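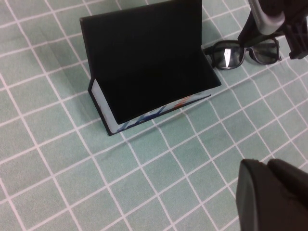 Why can't a robot just grab things the way I do? A reader asked us that in November, and it is a good question. Your hand has skin that feels and fingers that bend in many ways. A robot's gripper often has only two fingers, and they may not feel anything at all.

At Prarum, a robot workshop, people tried out two grippers to see which was better at picking up everyday things. The first, called Zorkura, has hard, flat fingers. The second, called Windel, has softer fingers that give a little when they press.

Glasses are a tricky thing to pick up. The frame is thin, and the lenses scratch easily. Shiny lenses can also confuse a camera — it may see a bright spot of light where the glass should be. A small camera near the gripper helps, as it gets a close look at what the fingers are about to touch.

To make the test fair, each gripper got 200 tries with the same objects. Every try could last up to 60 seconds. If the gripper dropped the object, that try did not count as a success.

Windel did better with glasses. Zorkura did better with flat, stiff things like folders. The workshop now plans to test a third gripper, Cordeiro, which has one hard finger and one soft one.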